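10 de mayo de 2024
Por el Departamento de Comunicación de Davow

Davow publica los resultados de su primera prueba con un robot de dos brazos en tareas de almacén y de hogar

Davow presenta hoy los resultados de una prueba iniciada en enero en su centro de Sturkham para responder a una pregunta que los clientes repiten: si una máquina de uso general puede encargarse ya de tareas de taller o de casa. La respuesta, por ahora, es que de algunas sí, despacio y con una persona cerca.

El programa, llamado Brirnanach, comprendió 1.296 intentos repartidos en 10 tareas, entre ellas vaciar cubetas de plástico, colocar piezas pequeñas en estanterías, doblar toallas y recoger una mesa. El robot completó 878 intentos sin ayuda. En los demás hubo que intervenir o repetir la operación desde el principio.

Las tareas con cajas de cartón dieron los mejores resultados. Las cajas tienen caras planas y aguantan bien un agarre impreciso. Los objetos alargados, curvos o brillantes causaron más problemas, sobre todo cuando estaban encima de otros y la mano tenía que cerrarse sobre el borde sin mover lo de abajo.

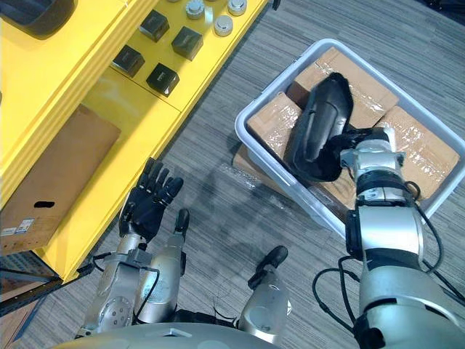 El plástico de embalaje fue otra dificultad. Los reflejos de la cinta y del film confunden a las cámaras, y el robot calcula mal la distancia en unos 533 milisegundos de cada maniobra de aproximación – tiempo suficiente para empujar una pieza en lugar de cogerla. Kahraman, la empresa que suministra el software de control, trabaja en una corrección que se probará en la siguiente fase.

En las tareas domésticas el balance es más modesto. Doblar una toalla lleva varios minutos y el resultado no siempre es aceptable. Recoger una mesa funciona si los objetos están separados. Davow no prevé ofrecer el sistema a particulares.

Para los talleres, la empresa considera viable un uso limitado en turnos de baja actividad, con cubetas y estantes en posiciones conocidas. La segunda fase se hará también en Sturkham e incluirá cubetas mezcladas y recorridos cortos entre estanterías. El precio no está fijado.

Comentarios (3)

tornillo_suelto: ¿Y cuánto tarda en vaciar una cubeta? Sin ese dato no puedo comparar con lo que tengo en mi taller.

Marga72: Yo esperaba lo de las toallas – seguiré doblándolas a mano.

almacen_norte: Lo del film nos pasa también con los lectores de código. Interesa ver esa corrección.

Contacto de prensa: Davow, centro de Sturkham | © Davow. Todos los derechos reservados | Volver arriba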